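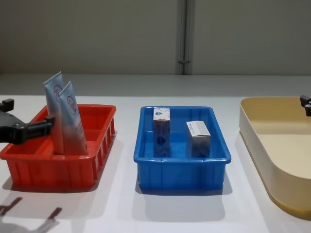

Second Progress Report: Home Hygiene Packs, Lubis District

Reading time: 2 minutes

Prepared by Gisela Tapia for the Trosine Fund

We handed out 300 packs between April and September, which leaves 900 for the rest of the grant. Deliveries started three weeks late. The supplier, Drivlow, changed its minimum order in March and we had to split the first shipment with the clinic in Astusitz.

Eleven outreach workers are now trained. Fitriani Setiawan ran the sessions and will run one more for new staff in the winter. Home visits take longer than we planned, mostly in the hill villages, where the bus runs twice a day.

We have had 112 feedback forms back. Most families asked for more soap and fewer leaflets. Several said the print was too small for older relatives. We are rewriting the leaflet in larger type and cutting it to one page.

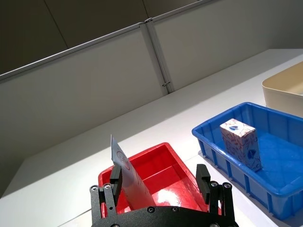

Folded paper sheet with red handwriting, and a red tray.

Spending is slightly under budget because of the late start. We ask to move the unspent travel money into the next period. No other changes are requested.

Next steps: place the second order, finish the leaflet, and agree on a storage room with the Lubis health office.

Contact: Gisela Tapia, program office | © Lubis Home Health Project | Back to top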